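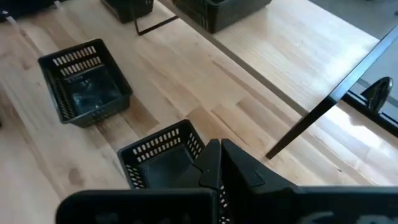 Packing bench, Tratongate – October, entry 8

Started 7.40, arm up by 8ish. Black baskets on the wood bench as before, gripper working them from above. Target for the shift 300 orders, got to 246 by the afternoon break, then stopped it to re-teach the far row.

Changes for people so far:
– Ermanno Bassi off basket shifting altogether, now on checking and the Tokis screen. Says his wrists are better, but he misses having someone across the bench to talk to. Fair.
– Pace is the arm's now. Two of the pickers asked who is allowed to pause it. Answer at the moment is "whoever is nearest" – needs writing down propely before Jayasinghe visit.
– Break cover: used to need a swap, now the line just waits. Popular.
– Seven stops this shift, all cleared by hand. Every one falls to the checker, so that job is busier than it looks on the rota. Presance costing has it as half a person. Wrong, tell them.

Glare off the bench top still bad on the right, try the matt mat if it turns up.

To do: pause rule on the wall. Ask Ermanno to show the late shift teh restart, he does it quicker than me. Re-time the far row tomorrow, first thing.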